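Kulness Bench Chores: data card

Version of 10/26/22. Maintained by Nafula Kimaro and Kevin Salazar. Questions about the arm go to Kevin, questions about the labels to Nafula.

What this is

Recordings of a single robot arm attempting small jobs that people do at home or at a repair bench. The set was put together to answer a plain question from our funder, Mfinanga: which of these chores can a machine finish today without someone stepping in? The short answer is a few of them, slowly.

There are 500 episodes across 20 tasks. Each episode has wrist video, joint positions, gripper opening and a text label. Episodes that went wrong are kept and marked as such.

Tasks

Home tasks cover folding towels, loading a dish rack, wiping a counter, sorting cutlery and similar work. Bench tasks cover opening a computer tower, pulling and seating cables, moving drives and putting small parts into trays. Six of the tasks are bench tasks. Full names are in tasks.csv — use the short name column if you are joining against the label file.

Where things stand

Sorting cutlery is the closest to done. Salim Lema ran it for a week in January and stepped in only when two forks were locked together. Towels are fine if they start flat and bad if they start in a pile. The dish rack depends on the dish.

Bench work is well behind. Cables bend when pushed, connectors have latches that need a thumb, and the wrist camera loses sight of a plug as soon as the fingers close on it. We would not leave the arm alone with a computer anyone needed back.

Labels

result: done, partial, failed or stopped
help: none, spoken, hand
grip: pinch, wrap or push
note: free text, often blank

"Hand" means a person touched the object or the case at any point in the episode, even to steady it. Earlier drafts used "assist" for this. If you have files from the Loltavetti release, rename the field before merging.

Notes on the bench tasks

1. Tower cases are recorded lying open, with the wiring in place. Nothing is tidied between episodes, so cable positions drift over a session.

2. Data cables and power leads run close together beside the drive cage. A policy that goes by color alone tends to pick the wrong one where blue parts sit close together, such as a cable and a caddy handle.
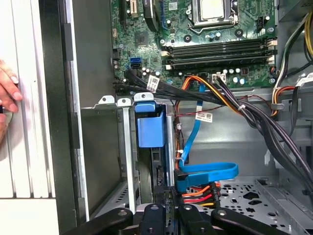
3. The processor socket and memory slots are off limits. Any contact there ends the episode with result set to stopped.

4. Barcode labels on cables are left on. They are not in the label file and should not be used as targets.

Known problems

Gripper opening is missing from 95 episodes recorded before the driver update. Timestamps are fine in those. Alaric Zamora has a script that estimates the opening from video — ask him for it, but treat the output as a guess.

License and use

Free for research and teaching. Please don't quote our results as a measure of what a finished product can do.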